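Part-time help wanted – small whiteboards, lap boards and a lot of wiping
Posted January 4, 2025

Hello! I run Inside, a little lending library of writing and drawing boards for schools, playgroups and anyone teaching at a kitchen table. We send them out in boxes, they come back in boxes (usually covered in somebody's times tables), and I've reached the point where I can't keep up with the coming back part on my own. So I'm looking for one person to join me for two mornings a week until the end of May, with a fair chance of it carrying on after that.

The job is mostly table work. You'd unpack the returns, wipe each board down, look it over for scratches and chipped edges, pair it with its pen and cloth and put it back on the right shelf. There are 174 boards in the library at the moment and on a busy week 50 of them might land on the same morning. It gets a bit mad in September and again after Christmas, hence me writing this on a Saturday with my tea going cold.

We've got small plain ones for the infants, lined ones for handwriting, and a newer lot with black edging that the older children seem to like better. I'm fussy about the shiny ones. They show every smear under the ceiling lights, so you tilt them, look along the surface, and do it again if you can still see where the cloth has been.
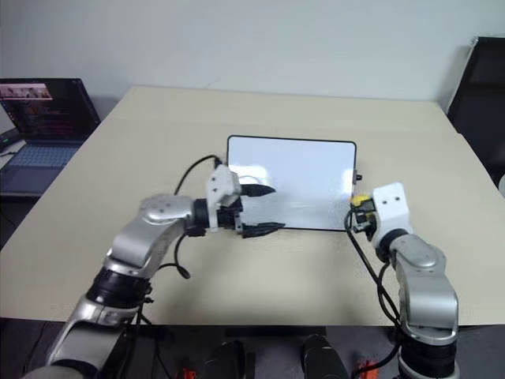
One of the white boards with the thin black border, on the checking table.

You don't need any experience. I'd love someone who finds this kind of thing soothing and doesn't mind repeating themselves. If you're the sort of person who lines up the tea towels, we'll get on very well! You will need to be able to lift a full box from the floor to the table, and to be all right with the smell of board cleaner – it's the mild stuff, but it does hang about.

A few practical bits. Mornings are 9.30 to 12.30, and I'm flexible about which days as long as they're the same ones each week. We're upstairs in the Solheim building, over the Bitar bakery, and there is a lift, though it's slow and I mostly give up and take the stairs. Pay is £13.20 an hour, paid every fortnight. Cloths, gloves and aprons are all here. The stock list is kept in a program called Distix, which I'll show you on your first morning. It looks dreadful and takes ten minutes to learn. You'd only be using it to mark boards in and out.

I'd also be glad to hear from anyone who can only do the January rush. That's 100 boards to check and repack before half term, and I can split it into shorter sessions if you've got school runs to work round.

To apply, drop me a few lines by email or put a note through the door marked Inside. No CV needed. Just tell me which mornings suit you, when you could start, and whether you've done anything fiddly with your hands before – sewing, baking, model trains, anything like that. I'll ring everyone back, and I'll ask you up for a cuppa and half an hour at the table so we can both see how it feels. I pay for the half hour too.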